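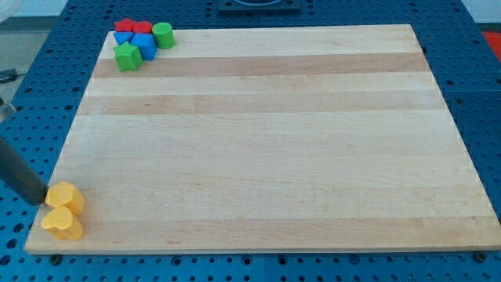 Colored plastic shape blocks on a wooden board.

Upgrading a Self-Hosted Vakgate Installation

Applies to: Vakgate Server, single-site installations using the Nellen database connector.

Does not apply to: hosted accounts, which are upgraded centrally, and sites that still use the flat-file store. Administrators of flat-file sites must complete the migration described in "Moving to Nellen" before using this page.

Before you begin

The upgrade replaces the program files and alters the structure of 12 database tables. It cannot be reversed from the administration panel. The only supported way to return to the earlier release is to restore a full backup.

You will need shell access to the server, a database account with permission to create and alter tables, and free disk space equal to at least twice the size of the current database. Sites with large attachment folders should store the backup on a separate volume.

Check the current schema number under Administration > System > Status. It must be 199 or higher. If a lower number is shown, install the last release in the previous series first, sign in once as an administrator so that pending changes are applied, and then return to this page.

Step 1. Place the site in maintenance mode

Go to Administration > System > Maintenance and select "Closed to all users except administrators." Enter the message that visitors should see. Save the setting, then open the site in a private browser window to confirm that the message appears.

Scheduled jobs continue to run in maintenance mode. Stop them separately:

vakgate jobs stop --all

Wait for the command to report that all jobs have ended. A long mail queue may delay this. Do not end the process by force, as a partly sent queue will be sent again from the start when jobs resume.

Step 2. Back up the database and files

Export the database with the tool supplied by your database vendor. The Vakgate export function leaves out session and audit tables and is not a substitute for a full backup.

Copy the following items from the installation folder:

config/site.ini
config/nellen.ini
attachments/
themes/custom/
plugins/

Test the database backup by restoring it under a different name. Requests for assistance with a failed upgrade cannot be processed if no working backup is available.

Step 3. Remove the old program files

Delete the core, web, and vendor folders. Leave config, attachments, themes, and plugins in place. Unpacking the new release over the old folders is not supported. Class files that were renamed between releases will be loaded twice, and the site will return a blank page.

Step 4. Unpack the new release

Unpack the archive into the installation folder and set the owner of the new files to the account that runs the web server. The config folder should be readable by that account, and writable only while the upgrade script is running.

Step 5. Run the upgrade script

From the installation folder, enter:

vakgate upgrade --check

This command makes no changes. It lists any missing extensions, locked tables, or plugins that declare themselves incompatible. Correct each item and run the check again until no items are listed. Then enter:

vakgate upgrade --apply

A typical site completes this step in about 2 minutes. Sites with a long message history will take longer. Keep the terminal session open until the line "Schema is now 324" is displayed.

If the script stops with "Table already exists," an earlier attempt was interrupted. Restore the database from the backup made in Step 2 and run the script again. Do not delete individual tables by hand.

Step 6. Review plugins and themes

All plugins are disabled during the upgrade. Enable them one at a time under Administration > Plugins, loading the front page after each one. The Staniforth calendar plugin must be replaced with the edition supplied for this release; the older edition writes to a column that has been removed.

Custom themes that override the page header need one change. Replace the tag {site_menu} with {menu:main}. The old tag is ignored and produces no error message, so the menu will simply be missing.

Sites that use Perkent for single sign-on must enter the return address again under Administration > Sign-in. Keep a local administrator account active until sign-in through Perkent has been tested.

Step 7. Reopen the site

Restart scheduled jobs with:

vakgate jobs start --all

Clear the page cache, turn off maintenance mode, and remove write permission from the config folder. The Status page should show the new schema number and no warnings.

Search results may be incomplete until the index has been rebuilt. The rebuild begins automatically at 2 a.m. server time and may also be started from Administration > Search.

Reporting problems

Include the contents of logs/upgrade.log, the schema number before and after the upgrade, and a list of enabled plugins. Remove passwords from any configuration file before attaching it.

Related pages: Moving to Nellen; Restoring from a Backup; Command Line Reference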